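4. Study area and data

4.1 Travel blogs as a source

The corpus consists of 2731 entries taken from personal travel blogs hosted on Skuster, a platform used mainly by independent travelers writing in English. An entry was kept if it named at least one public event (a race day, parade, street concert or food fair) and if the author stated that he or she had been present. Entries that only announced an event were dropped. Where the same text had been posted under several tags, the earliest copy was kept.

Earlier work on event tourism has relied on gate surveys, which reach visitors while the event is going on and record their plans for the rest of the trip. Blog entries are written later and record what visitors chose to tell others. The two sources do not measure the same thing, and we make no attempt to convert one into the other. Declercq's coding scheme for gate surveys was taken over with two changes: the category "spending" was removed, as bloggers seldom report it, and the category "taking part" was split into planned and unplanned participation.

Most entries were short. Many consisted of a single paragraph followed by a list of tags, and the tags often held the only mention of the place. Tags were therefore coded together with the body text. Posting dates were recorded but not used as event dates. A carnival attended in December may be written up well into the following year, and several authors posted in batches after returning home.

4.2 Field comparison

To check the coding against direct observation, the summer fair at Vandetville was followed over 5 days. The fair draws visitors from the surrounding valley and from the coast, and its program combines horse racing with dance and brass band performances. Short interviews were held with 400 visitors at the two main entrances. Respondents were asked what they had seen, whether they had joined in any activity, and whether they intended to write or post anything about the day. A smaller set of interviews was planned at Moncombe but was given up when the date of the event there was moved.

Interviews were conducted in the language the respondent preferred and were coded from notes. Group members were interviewed separately where possible. When a respondent answered on behalf of a family or a party of friends, the interview was entered once, under the person who spoke. Residents of Vandetville were interviewed as well but are reported separately in Section 5.
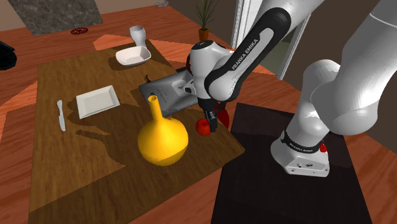 Page last modified: March 2019
Figure 3. Franka Emika arm gripping a flat rectangular object over a tabletop (computer rendering).

4.3 Coding procedure

Two coders, Dewulf and Cuypers, worked through the entries independently. Each entry was assigned to one of 6 visit types, ranging from "passing through" to "event as main purpose of trip". Disagreements were settled by discussion, and where no agreement was reached the entry was marked as unresolved and left out of the cross-tabulations. Unresolved entries were kept in the corpus for the word counts.

The main source of disagreement was the tone of the entries. Enthusiastic wording ("the best day of the trip") was at first read by one coder as evidence that the event was the main purpose of the visit. The instructions were then revised so that purpose could be coded only from statements about planning: tickets bought in advance, a route changed to fit the event, or a stay extended to include it. All entries coded before the revision were coded again.

Unplanned participation proved easier to identify. Authors who had been drawn into a dance or a procession nearly always said so, and usually named the person or group who had invited them. Planned participation was mentioned more briefly. An author who had signed up for a workshop weeks earlier might give it one clause, between the weather and the bus ride back.

4.4 Limits of the data

The corpus is restricted to English and to a single platform. Authors who write on Skuster tend to travel for longer periods than the visitors interviewed at Vandetville, and long trips offer more chances of meeting an event by accident. Comparisons between the two sets are therefore made within trip-length classes only. Authors with several entries on the same trip were given a single weight, divided equally over those entries. No attempt was made to contact authors, and entries deleted by their authors during the period of collection were removed from the corpus.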